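Section 4: Your First Gear Pick in the Simulator

Okay, so you've got the software installed (Section 2) and you've survived the login mess (Section 3). Now the fun part! By the end of this section you'll have the arm picking up a gear all on its own, and you'll have a run log to hand in before the April build meeting.

I wrote this for new members of the Perkbridge robotics club, but if you're at another school and borrowed our files, hi, welcome, most of it should still work for you. Anything that says "club laptop" just means whatever machine you're on.

What you need before you start

The gear task file, version 29 or later. Older ones load fine and then dump every part through the floor, and I lost a whole evening to that.
The Zondari controller plug-in, turned on.
A game pad if you have one. The keyboard works too, it's just slower.
Over an hour. You can stop after step 9 and come back another day if you save first.

4.1 Loading the task

1. Open the launcher and pick Clasness from the project list. That's our name for the whole gear project, and no, I don't remember who came up with it.

2. Choose "Gear task, two arms" from the drop-down. There's a one-arm version right above it that looks almost the same in the menu. You want two.

3. Press Load and leave it alone. The first load on a club laptop is slow, and clicking again starts a second copy, and then you've got two of them fighting over the memory.

4. When the parts show up, press the space bar to pause. Everything from here to step 9 is done paused.

Note: The colors are off by default. We run in grayscale because that's what our part finder was trained on, and if you switch color on it gets noticeably worse at telling a gear from a plate. You can look at it in color for fun, just switch back before you record.

4.2 Checking the hand view

5. Press H to jump to the hand view. This is the one you'll use for lining up, so get comfortable with it. The fingers come in from the two bottom corners, and what you care about is the gap between the tips.

6. Use the left stick (or the arrow keys) to nudge the hand until the gear you want sits in that gap. Small taps! If you hold the stick down you'll sail right past it.

7. Look at what's behind the gear too. A big part close behind your target can confuse the part finder, and it'll draw its outline around both of them.
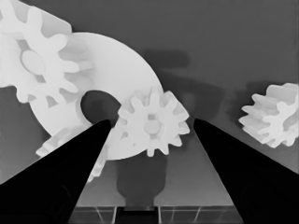

Figure 4-1. Hand view with the small gear between the fingertips and the large disc behind it.

8. Press O to turn on outlines. You should get one outline per part. If two parts share an outline, tap the hand a little to one side and press O again. Sometimes it takes me four or five tries, and Wen-hsiung Hsueh, who wrote the part finder, gets it on the first one every time, so I guess it's a feel thing.

9. Save your starting pose with Ctrl+S. Name it with your initials and a number. Please don't call it "test" -- we have 32 files called "test" on the shared drive already and I can't tell whose is whose.

Caution: Don't use the Reset Parts button while outlines are on. It crashes the program, and you lose any pose you haven't saved. Press O first to turn outlines off, then reset.

4.3 Setting grip and speed

10. Open the Grip tab. Set the grip force to 500 on the slider. The units are whatever Zondari uses internally, so don't go looking for newtons in there.

11. Set the speed to Slow. I know, I know. But fast runs bump things, and once a gear gets bumped the rest of your run is spent chasing it across the table.

12. Leave the Friction box where it is. If somebody changed it before you, type in 706, which is the code for the club's default surface. (Yes, it's a code and it sits in a box that looks like it wants a number. Gál, the old version of the simulator, did it that way and we got stuck with it.)

4.4 Running the pick

13. Press T for the table view. You want to see the arm and the parts together for this bit, because the hand view can't show you whether your elbow is about to swing into something.

14. Press the space bar to unpause, then press G for "go." The arm moves over to your target, stops above it, and comes down. Keep a finger on the space bar the whole time so you can pause fast.
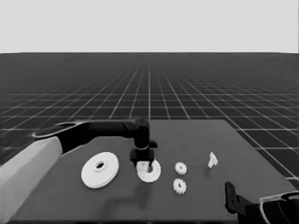

15. Pause when the fingers reach the part and take a good look before you let it close. You can orbit with the right mouse button while paused, so go all the way around. With anything that has a big hole in the middle you need to know whether your fingers are going inside the hole or around the outside, and from one angle it's really easy to fool yourself. I've been sure I was inside and been wrong, more than once.

16. If you're happy with it, unpause. The hand closes and lifts. If you're not, press B to back up to your saved pose and line up again from step 6.

17. Watch the second arm too. It shouldn't move in this task, but if you loaded somebody else's pose file it might have leftover commands in it. Press 2 to lock it.

4.5 If it goes wrong

The part slips out as it lifts: go back to step 10 and check that the grip setting stuck. It doesn't save unless you press Enter after changing it.

The arm stops partway down: it thinks it's going to hit the table. Raise the target height by one click and try again.

The log is empty: you forgot to press Record. It's the button next to Load. I forget it too, so now I have a sticky note on my screen.

When you've got a good run, export the log and drop it in the folder with your name on it. Section 5 picks up with stacking, and you'll need the pose file you saved in step 9, so hang on to it.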